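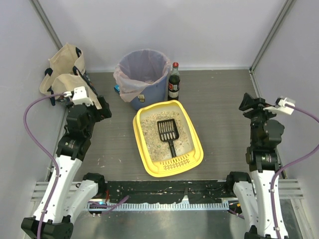 18/06/2023 - litter task, cell 2, Kisgate boarding side

In on a Sunday, quiet, cats fed already. Writing this before I forget.

Where we are: Hinholm wants the scooping off the morning shift by end of summer. Cat wing staff do it bent over, every tray, every day. Nisreen's wrists are bad from it and she's not the only one. So the job is real, I don't need convincing. What I keep getting asked is what happens to the hour they get back. Don't have an answer from Chamoun yet. Asked in April, asked again last week.

Talked w/ Nisreen and Tarek over lunch. Notes as said:
- Nisreen: scooping is how she spots a sick cat. Clumps too small, too many, none at all. If the arms do it she wants to see the tray first. Fair. Didn't have that in the spec anywhere.
- Tarek: doesn't care about scooping, cares who wipes the cell down. Litter gets on the floor and all over the front rail. Says it'll be him. Probably right, needs to be in somebody's hours and not just "end of shift".
- both: who is on the hook if a tray goes back dirty? Sheet has a box for initials. Arms don't have initials. Left it blank for now.
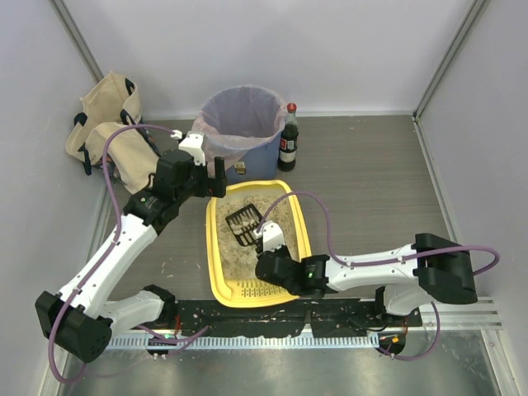
Right arm on the scoop, jaws closed on the handle, head down in the litter. Left arm over by the bin.

Log count stands at 3,497 scoops since we started keeping it, both cells. Josefien wants another 500 before we talk to Hinholm about a date. I'd take fewer and have Nisreen go thru the trays herself, she'll catch what the log doesnt.

Suggestion from Sawsan, like it: tray gets a look from a person before it goes in, one line on the cat's card, then cell. Keeps the health check with the people who know the cats. Costs maybe half the time saved. Chamoun will grumble, the Cekport numbers assumed zero handling.

To do
- clean rail + vent strip, grit everywhere
- Sawsan to draft card wording, run past Nisreen BEFORE it gets printed this time
- cleaning time onto the rota, Jihad has the file
- ask again abt the hour. In writing, cc Josefien
- training: 6 people on the cat side, only Tarek has used the stop button. Fix this week
- more bin liners, pink ones are fine

Left cell powered down, key in the drawer. Jihad opening tmrw.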